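Drawing for Beginners – Session 6 handout
Simple solids, a basket and a white cloth 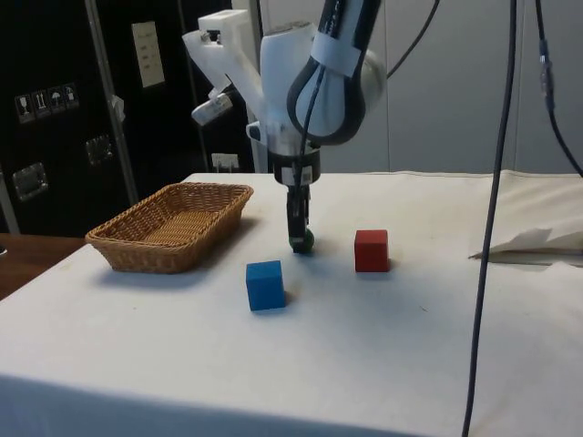
Last time we spent two hours on straight lines and ellipses, and I know some of you went home wondering when we would get to draw a real thing. Well, we start now! Cubes, a ball, a woven basket and a plain cloth will teach you more about light than a vase of lilies ever could, and I still set this up for myself at home when my drawing has gone stale.

Bring to the session: an HB and a 4B pencil, a putty rubber, cartridge paper (A3 if you can manage it), and whichever coloured pencils you already own. Please don't buy a big set specially. A blue, a red, a dark green and one light brown will see you through, plus a grey if you have it.

1. Placing things

Begin with where things stand, before you think about what they look like. Take the blue cube and the red cube. They are much the same size, but the blue one is closer to the front edge of the table, so its base sits lower on your paper. People get this wrong all the time! They draw both blocks along one line, like books on a shelf, and then can't work out why the table seems to have no depth.

Make a small dot for the nearest bottom corner of each cube. Then a dot for where the ball touches the cloth, between the basket and the red cube. Then the nearest corner of the basket. Leave these dots alone for a minute and look at the gaps. The gaps are shapes too, and drawing them is often easier than drawing the objects (I get very excited about gaps, you will have noticed).

2. The cubes

A cube on a table gives you its top and one or two sides, depending on where you sit. Draw the upright edges first and keep them properly upright. Then the top. Most beginners make the top far too deep, as if they were hovering over it, so hold your pencil out at arm's length and compare the depth of the top with the height of the front. Do it twice.

Now the tone. The top of the blue cube is slightly lighter than its front, and slightly is the word to hang on to. If you leave the top nearly white it will look like a box with the lid off. Lay one even layer of blue over the whole block, top included, then go over the front again. That second layer is the whole trick, and it's lovely when it works.

The edges are crisp, so don't smudge them. You also don't need a dark outline. Where two tones meet you already have an edge.

3. The ball

Small, dark and harder than it looks! A dark green ball takes in so much of the light that you may struggle to find any shading on it at all. Half close your eyes. If you find a lighter patch, leave it lighter; if you don't, please don't invent a shiny white dot from memory. We have all seen that dot in cartoons and it creeps in everywhere.

The shadow round the ball is faint. Use the HB, barely touching the paper, and put the firmest bit right where the ball meets the cloth. Without that firm bit the ball floats.

4. The basket

Everyone groans at wicker. There is no need to draw every strand, and I would much prefer that you didn't. Start with the big shape: a rectangle seen at an angle, sides sloping, a flat bottom inside. Check the slope on the left side against the slope on the right. Only when that shape looks as though it could hold something should you go near the weave.

For the weave, pick one patch near you and draw it with care, perhaps the size of a postage stamp. Let it fade as you move away, until the far side is just a wash of light brown with a few short marks. The eye fills in the rest very happily. Remember that the bottom is woven as well, and that you see it squashed.

The basket throws a soft shadow on the cloth. Compare it with the small shadow to the right of the red cube before you decide how dark either of them is.

5. The cloth

White cloth is my favourite part of this exercise. Nearly all of it is your paper left bare! What you draw are the soft creases, and only the ones that help. Choose three or four, follow each one with a light grey, and lose it again before it reaches an object.

There is also a folded piece of white lying at the right edge of the table with its flap lifted a little. White on white, with one thin shadow to tell you what is going on. Have a go at it on a separate sheet, quite large. It takes ten minutes and it is pure pleasure.

Timings for the session

Placing dots and gaps: 10 minutes
Cubes in pencil only: 20 minutes
Ball and basket: 42 minutes (yes, 42 – we tried 40 and it was never enough)
Break
Colour and cloth: what remains of the afternoon

Homework for September

Set up your own version at home. Toy bricks are fine, so is a matchbox or a lump of cheese. Use one lamp, from one side, and switch off the ceiling light. Draw it once in pencil and once in colour, on separate sheets. Then move one object forward by a hand's width and draw the pencil version again. Put the two pencil drawings next to each other and see how far down the page that one base has travelled.

If your basket goes badly wrong, bring it anyway. Wonky baskets make the best discussions, and mine from my first year is still pinned up by the sink in the Lelanberg studio for anybody who would like cheering up.

Spare paper is in the bottom drawer of the plan chest. Please put the coloured pencils back points up.

Print this page | E-mail this page

Last updated: September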